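Tema 4. La preparación del caballo de carreras: el trabajo de invierno

Retomamos donde lo dejamos en febrero, con el caballo ya de vuelta en la cuadra y todavía con barriga de prado (no pasa nada, a todos nos ocurre después de las vacaciones). Las primeras semanas son de paso y trote largo, sin prisas, y hasta que las piernas no estén firmes no se pide galope. En la pista de Morard se sale en lotes de 4, siempre con un caballo veterano en cabeza, que enseña a los jóvenes mucho más de lo que yo pueda contaros en una pizarra.

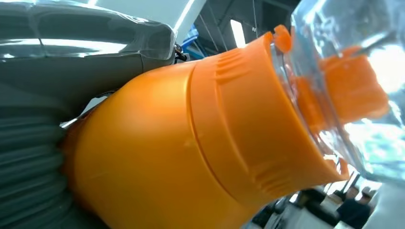 Escuela Hípica Sateo · Departamento de Entrenamiento y Doma

El galope de fondo se introduce dos veces por semana, 18 minutos contando el calentamiento, y se anota el pulso al desmontar. Si a los diez minutos sigue por encima de 60, al día siguiente toca paseo de la mano, ¡por muy contento que lo veáis!

Para la próxima clase, leed el apunte de Cirillo sobre terrenos blandos y traed pensado un plan para Flareson, el potro del ejercicio 2.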